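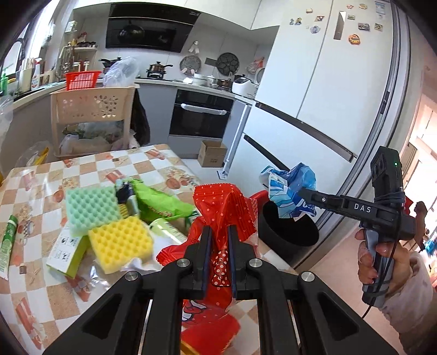 ## Handout 2: Planning a long paddle (open-water elective)

Hi all. I promised I'd type these up because my whiteboard handwriting got worse as the session went on. They're my notes with a few of your questions folded in, so expect some wandering.

### Where we got to

We'd been talking about Oksana Derkach's lake crossing, the one from Hoswood down to the Tosar landing. It's 178 kilometers if you hug the shore the way she did. People always ask why she didn't cut straight across the middle (I asked her too!) and her answer was that she wanted to be able to get off the water in under an hour, at any point, whatever the wind did. Write that down. It's the whole idea behind a **bail-out line**.

### Bail-out lines

Take your chart and mark every spot where you could land a loaded board without wrecking it. Beaches, boat ramps, a quiet river mouth. Then draw your route and check the distance from it to the closest mark. If the gap is longer than an hour's paddling *into a headwind*, move the route.

Use your headwind speed for this, please. Half of you used your best flat-water speed last time and it made your maps look lovely and very wrong.

### Pace

Ehsan Rezaei kept a stroke log on his March training trip, and he's letting us use it. On his best day he took roughly 2,000 strokes an hour through the morning, then faded after lunch. What I like is that he wrote down how he felt next to the numbers. "Shoulders fine, feet numb" shows up over and over. Feet! On a board you're standing for hours, and numb feet wreck your balance long before your arms give out.

So, for your own log:

- strokes per minute, counted for one full minute each hour
- wind and chop in plain words
- feet, hands, lower back
- what you last ate and when

### Food and water

Everything you want in the next hour goes within reach. Everything else goes in the hatch or under the deck net. Huguette Collet packs one bag per day and won't open tomorrow's bag early, even for the good snacks. I've never managed that, I always raid it.

Small bites, often. If you wait until you're hungry you've waited too long, and eating a big meal and then standing up in chop is, well, you can guess.

### A note on leashes

Someone asked whether you need one on flat water. Yes. A board with nobody on it blows away faster than you can swim. On moving water it's a different setup (quick release at the waist), and we'll do that with Simin Tehrani when she takes the river session.

### For next time

1. Read the chapter on wind and fetch, up to page 234.
2. Finish your bail-out map for the Nikzad loop and bring it on paper.
3. Do one paddle of at least 2 hours and keep the log.

Maps are due Aug 4, 2026. If you're stuck on the chart symbols, Aoife Ó Súilleabháin has the spare key sheets, or catch me at the boathouse before we launch.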